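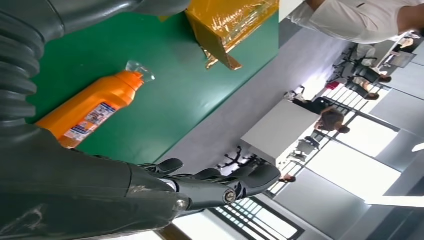 Mano de varios dedos junto a una botella naranja tumbada sobre la mesa verde.

Kotel Agarre – software de percepción y planificación para manos robóticas

Kotel Agarre es un paquete de control para brazos con mano articulada que trabajan sobre mesa. Recibe las imágenes de las cámaras de muñeca y de cabeza, estima la posición del objeto y genera la trayectoria de aproximación y el cierre de los dedos. Se instala en el ordenador de control y no necesita modificar el firmware del brazo.

El módulo de percepción está pensado para envases domésticos: botellas de plástico con etiqueta, tapas transparentes, bolsas y cajas envueltas. Son materiales con brillos, y la estimación suele fallar en el cuello y en el tapón. El programa da más peso al cuerpo opaco del envase y marca las zonas transparentes como volumen ocupado, aunque no tenga medida de profundidad en ellas. 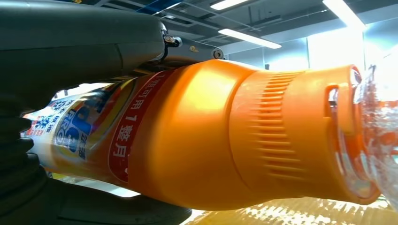 El cierre se calcula dedo por dedo. Cada articulación tiene su propio límite de par, que se edita en un fichero de texto y se recarga sin detener el controlador. Si un dedo llega al límite antes que los demás, el resto completa el movimiento y el estado final queda anotado en el registro – útil para repasar después los agarres dudosos.

Datos técnicos
Frecuencia del bucle de control: 1000 Hz
Grados de libertad por mano: 6
Modelos de envase incluidos en la biblioteca: 43
Alcance máximo de planificación: 800 mm
Interfaz: línea de comandos y panel web
Calibración mano-ojo: incluida

En instalaciones de dos brazos, el planificador reserva un volumen para cada mano y comprueba las colisiones entre ambas antes de enviar la orden. Los brazos pueden moverse a la vez o por turnos. El modo por turnos viene activado de fábrica y se cambia en el panel, pestaña Coordinación.

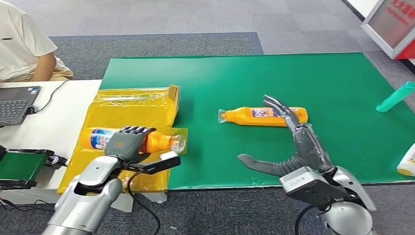 Según Esther Mwakalinga, de Dokwood, la reserva de volúmenes funciona bien con envases separados, pero con dos botellas muy juntas conviene bajar el margen a mano, porque el valor de fábrica obliga a un brazo a esperar más de lo necesario. También pide que el margen se pueda guardar por tarea. Esa opción llegará con la versión de abril.

La licencia es por ordenador de control e incluye el simulador. Los controladores para brazos Estska y Ahuja se descargan aparte, sin coste. Para otros fabricantes, consulte la compatibilidad antes de hacer el pedido.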